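Despina Antoniadis
Thread, 11/11/2019

1/ Spent the evening with the new Culteck brochure for their "soil biology activator," the one every dealer near Pikville has stacked by the register. I farm corn and beans and I read labels for fun, so this is going to be long. Mute me now if you sell the stuff.

2/ The headline claim is that a microbial seed treatment "unlocks" phosphorus already in your soil, so you can cut your starter. Fine. There are bacteria that can free up phosphorus in a dish. I want to know what they do in my dirt, in a cold wet May, next to a few trillion bugs that already live there.

3/ The brochure answers with a bar chart. Two bars. The axis doesn't start at zero, and there are no error bars. If you squint, the treated bar is a couple of bushels taller. On a scale that starts at zero you'd need a magnifying glass.

4/ Where was the trial? "Multiple Midwest locations." Which ones? How many reps? Was there an untreated check in every block, or did they compare one side of the road with the other? I asked. The rep, Florian Vidal, is a nice guy and he called me back the same day. He did not have those answers. He said he'd find out. That was in May.

5/ Someone will say their neighbor swears by it. My neighbor swears by it too. He also switched hybrids that year, put in tile, and got rain when the rest of us didn't. I'd swear by anything after a season like that.
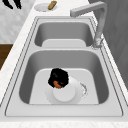
Posted by Despina Antoniadis
Corn, beans, soil tests, complaints

6/ OK, back, and on to the part that bugs me most, the storage instructions. The label says keep it cool, out of the sun, and plant soon after treating. Then go look at how it gets sold. Pallet by the door at the co-op, sun on it all afternoon. If the product is alive, that matters. If it doesn't matter, I have a different question about what's in the jug.

7/ Also the count on the label is what was in there when it left the plant. I can't find anything that tells me what's alive on the day I open it. With a bag of urea I know what I've got. It may gas off if I'm dumb about it, but it doesn't die in the shed.

8/ And the seed is already wearing a fungicide. Ask whether the bacteria are OK sitting on that for a week. The brochure says "compatible with most seed treatments." Most! There's no list of which ones. Danica Machala at the Tistska seed plant told me she wouldn't mix it with two of the ones she runs, and she has no dog in this fight.

9/ Money. The quote I got for my corn ground came to $1,157 with the early order discount, before anybody has shown me an extra bushel. Maybe that's nothing to you. For me it's a good round of grid sampling, and grid sampling has never once failed to tell me something.

10/ What I did instead of arguing at the counter: this spring I talked Dorian Barbier into lending me a corner of his place with low soil test P, where the stuff ought to shine if it's ever going to. Treated strips, untreated strips, same hybrid, same day, same planter. Strips 200 feet long, order drawn out of a hat. I bought the product myself so I don't owe anyone a thank-you.

11/ Result: the strips overlap. A treated one was the best in the field and another treated one was close to the worst. The spread between two untreated strips was bigger than the gap between the averages. I can't call that a win, and I can't call it a proven dud either. One field, one year, one grumpy person with a borrowed weigh wagon.

12/ Tissue samples in June didn't separate them. Early on I thought the treated rows were greener. Then I checked my map and I had been standing in the untreated ones. Worth remembering next time you "see it from the road."

13/ Gaspard Maillard replied to my last thread that the benefit "builds over time," so I need to use it three years running before I judge. Handy, that. I buy it three times and then we talk – and if it still doesn't show, I guess my soil wasn't ready.

14/ To be fair, the old Rolland inoculant for beans works when you put it on ground that hasn't seen beans. You can dig up a root and see the nodules. So I'm not against bugs in a jug. I'm against bugs in a jug with a two-bar chart.

15/ If you want to try it, leave check strips. More than one. Don't put them all on the end rows. And don't cut your starter on the whole farm the first year on the word of a brochure – if it flops you've paid twice.

16/ Florian, if you're reading, I still want the trial locations and the reps. I'll post them here in full, good or bad. Repeating the strips next spring on the other side of Dorian's lane, and I'll put the weigh tickets up when I have them.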